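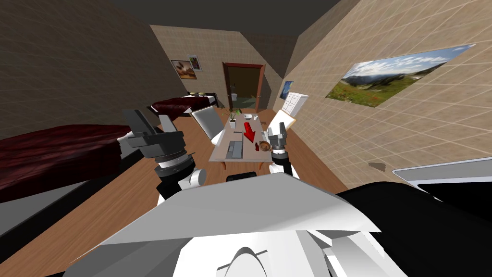 Niltari Fly Reels: Frequently Asked Questions

Last updated 2023-01-04

Choosing a reel

Which size do I need?

Match the reel to the line weight printed on your rod. The small Niltari suits light trout rods, the medium suits most lake and river fishing, and the large is meant for salmon, pike and saltwater. If your rod falls between two sizes, go up one. You will have more room for backing and the outfit will usually balance better.

Can I use it left-handed?

Yes. Every reel leaves our shop set for left-hand wind. To change it over, take off the spool, lift out the clutch bearing, turn it upside down and put it back. Wind your line on after you have done this. If the line is already on, it will have to come off and go back on the other way.

What is the difference between the Niltari and the Watari?

The Watari is our older click-and-pawl reel. It has no disc drag and makes a good deal more noise. Some customers prefer it for small streams, where a drag is seldom needed. Spools do not swap between the two models.

Do you sell rods?

No. The shop in Drasville carries a few used ones, but we don't list them on the website and we can't hold them.

Line and backing

Will you put the line on for me?

Yes, if you buy the line and backing from us with the reel. There is no charge. Tell us in the order notes which hand you wind with. We don't load line bought elsewhere, unless you bring it into the shop in person.

How much backing should I use?

It depends on the line. A chart comes in the box. The figures on it are for Dacron, and you can fit more if you use gel-spun. Leave a gap the width of a pencil between the finished line and the spool rim.

My line keeps coming off in tight coils. Is the reel faulty?

No, this is line memory. Pull the line off and stretch it by hand a couple of metres at a time before you start fishing. A line stored all winter on a small spool will always be worse for it.

Care and repairs

How do I look after the drag?

Back it right off when you put the reel away. The drag is sealed and does not need oil or grease. Please don't open the housing — the seal can't be refitted without the proper press, and opening it ends the warranty.

Can I use it in salt water?

The medium and large, yes. Rinse the reel under a slow tap of fresh water when you get home, take off the spool and let both parts dry before they go back in the pouch. Don't use a hose at full pressure. The small size has a different finish and we don't recommend it for salt.

The handle has come loose. What size screwdriver fits?

The handle screw takes the small hex key from the box, not a screwdriver. Snug it up gently. If you have lost the key, email us and we'll mail you another.

What does the warranty cover?

Faults in parts and workmanship for 2 years from the date you bought it, for the first owner. It does not cover drops, sand in the spool or scratches to the finish. We can usually repair those as well, for a fee. Li-hua Man handles repairs and will send you a price before starting any work.

Orders and returns

When will my order ship?

Orders for stock reels go out within 24 hours, not counting weekends and holidays. Reels with line loaded take a bit longer in May, when everyone is getting ready for the season.

Can I return a reel?

You have 20 days from delivery, as long as it has not been fished and still has its box and pouch. Once we have loaded line on it we can take back the reel but not the line or backing.

Do you have dealers?

Nigam Outdoors carries the full range, including spare spools. Everyone else buys from us directly.

Who do I contact?

Shaimaa Benmoussa looks after orders and returns. For questions about fitting a reel to a rod, ask for Reijo Lappalainen. Use the contact form and put your order number in the subject line if you have one.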